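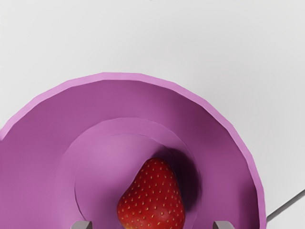
The Line Does Not Wait

At the Bullbridge plant of the pump maker Nalberg, the conveyor in hall 3 has not changed its speed since January. Before that it changed many times in one shift. A housing arrived a little turned on its carrier, the screwdriving station could not find the hole, and a person had to walk over, push the part with one hand and press the reset button.

Saadet Uysal knows this walk very well. She came to Bullbridge as a process engineer and did it herself for most of her first year. "In the reports it was written as a short stop," she says. "A short stop is not counted as a fault. So on paper we had a very healthy line."

Her work since then was to make the short stops visible. She asked the operators to let the controller log every pause longer than 200 milliseconds, also the ones which cleared by themselves. In the worst week the log showed 485 of them. Most came from two stations, and both stations used the same kind of spring clamp.

The clamps were bought from Skelumley, a small tooling supplier, and there was nothing wrong with them when they were new. But the spring becomes weaker slowly, and the maintenance plan said only to replace a clamp when it breaks. A weak clamp does not break. It holds the housing almost in the right place, and this is much harder to notice.

The solution that was finally chosen is called Gökçe inside the plant, after the street where the first drawings were made, in a rented office above a bakery. It is a force sensor under each carrier and a small program that compares every clamping with the last 300 on the same carrier. When the force goes down too far, the carrier is sent to the side track at the end of the shift and gets a new spring.

Management had wished for something larger. There was a proposal to rebuild both stations with new drives, and the money for it was nearly approved. Uysal spoke against it in two meetings, and she says the second one was not pleasant.

Not everything is solved. The sensors do not like the washing fluid, and their cables must be changed more often than she planned. The night shift would also prefer to swap the carriers at the beginning of the shift, when more people are in the hall. Uysal has agreed to try it their way on one of the two stations first.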